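Workshop tips: getting your gripper software to behave

Posted 2025-05-10

Most of what I know about recording demonstrations with a hand-held gripper I learned from losing them. Last January I threw away 163 recordings in one go, all because of a clock setting, and I've kept a list of tips taped inside the cupboard door ever since. Ginette Poirier asked me to type it up, so off we go!

Sort your clocks before anything else. If the camera and the gripper log disagree, the software will happily tell you the fingers closed before they got anywhere near the thing. Sync at the start of every session, and again after lunch. I wrote a tiny script that refuses to start recording until both clocks match (Ravinder Morin calls it the bouncer) and it's saved me no end of swearing.

Keep the markers clean and facing the camera. Tracking code is fussy about those black squares – a greasy thumbprint or a bit of glare and the pose jumps sideways by a hand's width. Wipe them with a dry cloth, never a wet one. If your poses still wobble, print the reprojection error next to each one and look for the spikes before you start fiddling with filters. I lost a whole weekend at Hascombe to a filter that was smoothing over a bent cube.

Start with one object on a plain surface. I know it's dull, but a ball on a plate tells you more about your planner than a full tea tray ever will.

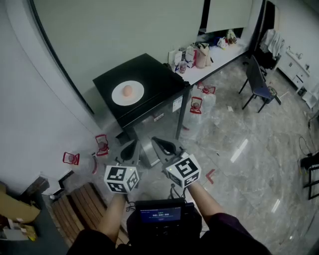

Fingers open, one ball on a white plate.

Round things are good for testing because they punish a sloppy approach. Have the planner stop short, line up, then go down slowly. My first version went straight from the start pose to the grasp in one smooth curve, and it looked lovely on screen and knocked everything flying. Splitting it into two moves took an evening.

Watch shiny floors and tabletops. Depth readings go peculiar on anything glossy, so I crop the point cloud to a box just above the table and throw the rest out. Do that before segmentation, or you'll be waiting all day for it to finish.

Name your files properly. "test_final_2" is no use to you in three weeks! I use date, task, operator, take number, and the script fills in the lot. Liette Lemieux adds a one-word note at the end, like "slip" or "good", and I've pinched that too.

Last one: replay every recording at double speed before you pack up. I got through 700 of them that way last season, with the kettle on, and the bad ones jump out at you.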